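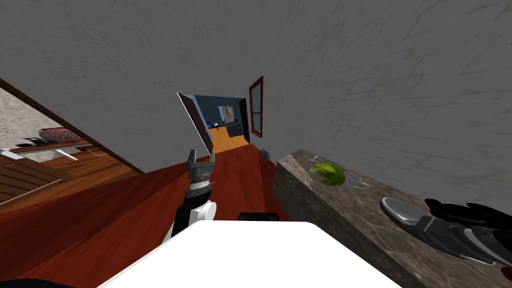 1/ Morning all! For anyone holding Tufa shares, the special meeting is on August 12, 2022, and the notice should be in your mail or inbox by now (mine was hiding in junk, so do have a look).

2/ The big item is the Plalliso merger. You'd get 17 Tufa shares for every 95 Plalliso shares, and odd bits are paid in cash.

3/ I hold a modest 1,005 shares and I'm still voting, bless me. If yours sit with a broker, send your instructions in early, as their cut-off falls before the company's!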